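Dranness Hand-Held Capture Kit

Records manipulation examples for policy training without an arm on site. The wide-angle view comes from the gripper tool; a fixed camera covers the table. 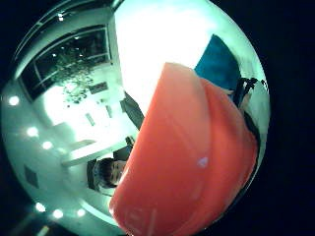
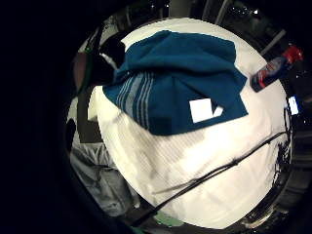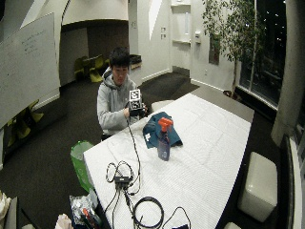 *First two: gripper view. Third: fixed view, marker cube held up in both hands.*

- Part no.: 2037
- Storage: 545 episodes per card
- Markers: black-and-white square, printed
- Calibration: repeat every 500 episodes

Setup questions: Annick Sutherland, Kadgate.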